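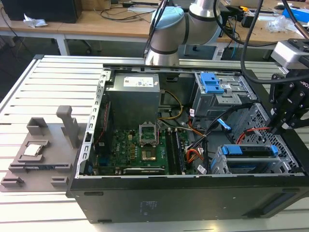
Search questions Go

Putting a used CPU back in an office desktop – what to check before I close the socket?

Asked by Tarek Rawashdeh

I bought a used office tower from a surplus dealer, sold without memory. I took the processor out to clean the old thermal paste off. It is the kind of board where the pins are in the socket and the chip is a flat square with a metal top. The socket is open now and I have the case lying on its side on the bench with the panel off.

Before I put it back I have three questions.

1. How hard should the lever be to push down? Getting it up took more force than I liked.
2. Do I need to take the board out of the case to do this properly? The power supply and the drive cages make it cramped, and there are cables across the middle.
3. Is there any reason to fit the memory first, or does the order not matter?

I have a tube of Pruvon paste and two sticks of memory that a friend at Naltura pulled from the same model. The machine is going to be used for invoices and email, nothing heavy. I have built one PC before but that one had the pins on the chip.

2 answers

Answer from Ibrahim Omoregie
Marked as accepted

Leave the board in the case. I used to service these for a school district and I only pulled a board when it was being replaced. Unplug the power cord, hold the power button in for a few seconds, and touch bare metal on the chassis before you pick up the chip.

Move the cables out of the way first. A loose SATA cable can flop onto the socket while both your hands are busy, and the pins bend very easily. Tuck them under the edge of the drive cage or hold them back with a bit of tape. You don't have to unplug the main power connector.

Look at the pins with a flashlight held low, from two directions. They should all catch the light the same way. If one patch looks darker or brighter than the rest, stop and look at it with a magnifier. Don't brush the pins and don't use canned air up close.

Hold the chip by its edges. Find the small triangle on one corner and the two notches on the sides, and match them to the socket. Lower it straight down and let go. It should sit flat under its own weight. Don't slide it and don't press on it. If it rocks, lift it straight up and check the notches again.

Then close the frame over it and bring the lever down. The lever is stiff on all of these, and you may hear a faint creak. That is normal if the chip is sitting flat. If it is rocking and you force the lever, you will ruin the socket.

For paste, a dot the size of a small pea in the middle of the metal top is enough. Tighten the cooler screws a few turns each, going corner to corner. Plug the fan back in before you turn it on. I have seen that forgotten more often than anything else here.

Memory can go in before or after. I do it after the processor and before the cooler, but only if the cooler is a big one that hangs over the slots. Push until the clips close.

Answer from jaidee_repairs

Agree with most of the above. I use way less paste than that, but it will work either way. Check the little round battery too while you are in there. On old machines it's often dead and you get a clock error on the first start – it's a cheap part, just replace it.

Also don't put the side panel back on until it has booted once. You'll only have to take it off again.

Comment from Tarek Rawashdeh

Thanks both. The notches were what I was missing, I was only looking for the triangle. Will check the battery.

Viewed 1,572 times

Last updated: December 2, 2008

Contact us – Copyright Sonolness Community Help – Back to top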